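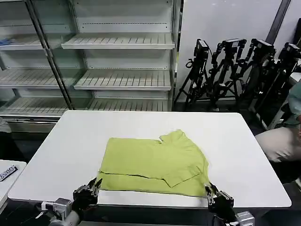

Reviewer two wondered whether anyone buying a beer reads the label past the alcohol figure, and asked us to show that they do before building a paper on it. The request is fair. We had assumed it, in the way one assumes people read leases.

4.2 What drinkers take from a flavor note

The tasting notes came from 1,818 labels in the Vustance catalog, all of them for pale or fruited ales. We stripped out brewery names and serving advice, then gave the remaining words to visitors at the Itport taproom, who were asked to match each note to one of 3 unmarked glasses. They did slightly better than a coin would, if coins had three sides. "Crisp" was matched to everything, including a stout that had been poured by mistake and left in the trial for one afternoon in May. Those responses were dropped, with some regret.

Fruit words did better. When a label named a fruit, drinkers found it, and they kept finding it when we served the plain base beer under the same note. Ó Briain reports a similar effect for cider and calls it label carryover. We keep the term, although our drinkers called it "the peach one" and would not be moved.

Food pairings were the weakest part of the label. Nearly every beer in the catalog goes with grilled fish, which suggests either a very forgiving fish or a shared template. The Osus brewery, which supplied the base beer, told us its own pairings were written before the recipe was settled.

Figure 2 is read with this in mind: the gap between named fruit and general praise holds across both sessions, and the pairing line adds nothing we could measure.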